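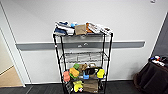

2/ So, the movie. Jiddale is a small-town comedy about a retired piano tuner (Stepan Lytvynenko, wonderful) who tells one fib at a wedding and has to keep it going for a whole winter. I went in expecting something sweet and forgettable and I've been thinking about it ever since.

3/ The fib is that he once tuned for a famous opera house. Then the mayor asks him to put on a concert, and the poor man can't say no to anyone, least of all her. Orysia Dovhaniuk plays the mayor and she gets the biggest laugh in the picture just by putting down a sandwich.

4/ Svyatoslav Nazarenko directed, and he lets people finish their sentences — I can't tell you how restful that is! There's a supper scene with more than 5 conversations going at once and I could follow every one of them.

5/ My one grumble is the son. Rostyslav Holovko does what he can, but the part is mostly coming in from the cold and being disappointed in somebody. I kept waiting for him to get a joke of his own, and he gets two, both near the end.

6/ The town in it has 237 people and by the last reel I felt I'd had coffee with most of them. Stay for the song over the credits, too. Oleksandra Panasiuk sings it, a little flat, in character, and my husband hummed it all the way to the car.

7/ It came out in December and I missed it completely, so thank you to everybody who kept nudging me. If you liked Stesgate (same director, much gloomier, lots of rain) you'll see some of the same faces — and they get to smile this time.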